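Ghazal Vahidi
April, 9.40 pm

Everyone keeps telling me an old office Dell is the bargain of the century. I paid 11 quid for one, so let's see.

The seller's listing on Irnow said "ready to go, just add memory". I have heard "just add" before. It usually means an evening on the floor with a torch.

Also not convinced by the Genix paste everybody swears by. Six reviews, all five stars, all written in the same breathless style. I'll use what's in the drawer.

Uriel Medrano reckons these cases are lovely to work in because the power supply comes out with a plastic tab and no tools. Maybe. I've met plastic tabs. They snap.

And no, I'm not paying 232 for the "refurbished" version of the same machine. As far as I can tell you get a wipe with a cloth and a sticker.

Anyway, lid off. Two memory slots to fill and a processor top that could do with a clean before any paste goes near it.
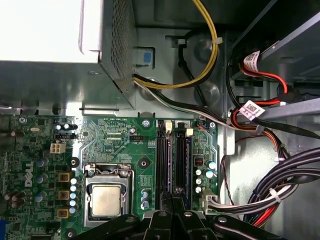
Blue tab on the power supply, both slots empty, cooler off.

If it runs a browser and a printer I'll take back half of what I've said. Half.

Last updated: April, 10.15 pm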